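We use cookies to remember your settings and to count visits. By continuing to browse you accept this. [Accept] [Manage choices]

Workroom walk-round: tables, walls, floor and everything else
Coste building, ground floor
Date: December 12, 2024
Walked by: me, with Baptiste Le Goff holding the clipboard for the first half
Copy to: Valentin Roussel

Same list as October, same marks: OK, FIX (needs doing before the next walk-round) and WATCH (fine for now, look again next time). I've put my comments under each line because last time I only wrote the marks and then got questions for days about what I'd meant by WATCH. So you get the chatty version, sorry, get a coffee!

1. WAY IN AND WAY OUT

1.1 Main door opens fully and closes by itself: OK
The closer was adjusted after October and it's so much better. It used to slam hard enough to make me jump, and now it sort of sighs shut. Very happy with this one.

1.2 Back door clear on both sides: FIX
Inside is clear. Outside there's a pallet leaning against the wall, and if you push the door all the way it bumps the corner. Baptiste moved it over while we were there, but it needs to go away completely. I think it came with the Helorus delivery. Valentin, could you ask them to collect it?

1.3 Exit sign lit: OK

1.4 Door mat flat, no curled corners: WATCH
One corner is thinking about it. I stood on it for a bit and it went down again (for now).

2. FLOOR

2.1 No trip hazards in the walkways: OK
Walked both walkways with my eyes on the floor the whole time and nearly walked into the coat rack, so maybe the coat rack should be on this list.

2.2 Floor dry, no spills: OK
Dry everywhere I walked, including by the sink, where it was a bit of a lake in October.

2.3 Floor tape visible: FIX
The yellow tape by the store cupboard has worn down to nearly nothing. We have a new roll, it's on the second shelf, and I'd love to do it myself if somebody will keep people off that bit of floor for an hour. The old stuff has to be scraped up first or the new one won't stick. I know this from the last attempt.

3. TABLES

I'll go on a bit here, as the tables are where people actually spend their day.

3.1 Tabletop level and steady: OK
Pushed down on each corner of the white one and it doesn't rock. The little adjustable foot at the back that used to creep up is staying where I put it. I drew a pencil line on the thread in October and it's still lined up with the line, which pleased me more than it should have.

3.2 Tabletop surface clean: WATCH
Faint smudges toward the back edge, where the top meets the wall. You only really notice them when you get down low. Everybody wipes the front half beautifully and stops where their arm stops! Please go all the way to the wall. Damp cloth, plain soapy water, then a dry cloth. No scouring pads, no powder.

3.3 Edges smooth, nothing to catch a sleeve on: OK
Ran a hand along the front edge in a thin cotton glove, which is a trick I picked up at my last job. If there's a snag, the glove finds it before your skin does. Nothing found.

3.4 Underside and fixings: OK
Yes, I got under there. Yes, Baptiste laughed. All the screws are tight.

3.5 Loose items put away at the end of a session: WATCH
Much better than it was. The bits-and-pieces box is being used, and the lid is mostly on. I'd still like small things kept back from the edges of the table, especially anything flat, because flat things slide and you don't hear them until they land.

4. WALLS AND PANELS

4.1 Panels clean and undamaged: OK
The gray behind the white table is holding up very well. I was worried about that color when we chose it (I wanted something warmer and was outvoted), but it's easy on the eyes and doesn't throw glare back at you the way the old shiny paint did. No dents that I could find.

4.2 Joints between panels: WATCH
There's a thin dark line where the two panels behind the table meet, running right down to the tabletop. I slid a piece of paper at it in a few places and it didn't go in, so I don't think it's opening up. It's still the one spot where crumbs and dust could settle, so I run a dry brush down it. Please don't fill it with anything. If you think it's getting wider, tell me and we'll measure it properly and write the number down.

4.3 Nothing taped or pinned to the panels: OK
Thank you all! The notices have moved to the board by the door and the board looks great.

5. LIGHT

5.1 Enough light on the work surface: OK
Lovely and even on the wall and bright on the table. You do get soft shadows on the near side of the top when something is above it, and for fine work I'd swing the desk lamp over.

5.2 All tubes working: FIX
One is flickering above the sink. It's the kind of flicker you don't see until someone mentions it, and then you can't see anything else. So now I've mentioned it. Spare tubes are in the tall cupboard.

5.3 Switches and covers sound: OK

6. POWER AND CABLES

6.1 Plugs and sockets undamaged: OK

6.2 Cables off the floor: OK
The Mudov cable trays were worth every bit of the argument about ordering them. Nothing trailing across either walkway.

6.3 Cable slack kept tidy: WATCH
A small loop of slack is fine and kinder to the connector than a cable pulled tight. A big loop gets snagged on elbows. If you can put your whole hand through it, it's too big, please clip it back.

6.4 Extension leads not plugged into other extension leads: FIX
One pair by the kettle. I unplugged it, so if you come in and the kettle's dead, that was me. Use the wall socket on the other side, it's two steps away.

7. SINK AND KETTLE CORNER

7.1 Tap and drain: OK
No drip. I dried the tap with a paper towel and came back 6 minutes later and it was still dry.

7.2 Soap and towels stocked: OK
Down to the last 24 towels in the pack, so a new one should be ordered before the holidays.

7.3 Fridge clean: FIX
I'm not going to describe it. Anything without a name on it goes at the end of the week.

8. FIRST AID AND FIRE

8.1 First aid box complete: FIX
Short of the medium bandages and the small scissors have wandered off again. I've ordered both from Drondton, along with a spare pair of scissors that I will be hiding.

8.2 Extinguisher in place, gauge in the green: OK

8.3 Everyone knows the meeting point: WATCH
I asked three people and got two answers. It's the far side of the parking lot, by the bike stand. I'll put a note on the new board.

9. STORE CUPBOARD

9.1 Heavy things low, light things high: OK
Baptiste rearranged the whole thing in October and it has stayed that way. I'm so impressed! You can find the cleaning cloths without moving four other boxes first.

9.2 Step stool sound: OK
Stood on it, wobbled on purpose, it didn't.

TO DO
Pallet at the back door: Valentin, with Helorus
Floor tape: me, need a helper
Tube above the sink: Baptiste
Wall socket for the kettle: everybody
Fridge: everybody, and you know who you are
First aid order: me, done, waiting for delivery
Back edge of the white table: whoever used it last

If I've got a mark wrong, tell me and I'll go and look again. I'd much prefer that to finding a little note stuck on my screen. And if you see something between walk-rounds, please don't save it up for the next one, just come and find me (try the store cupboard first).

Photos for sections 3 and 4:
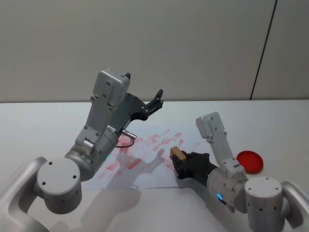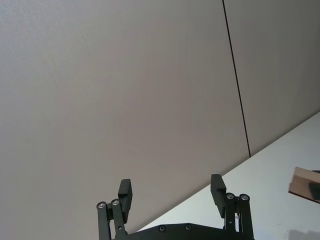 White tabletop and gray wall behind it, with the panel seam, items 3.2 and 4.2.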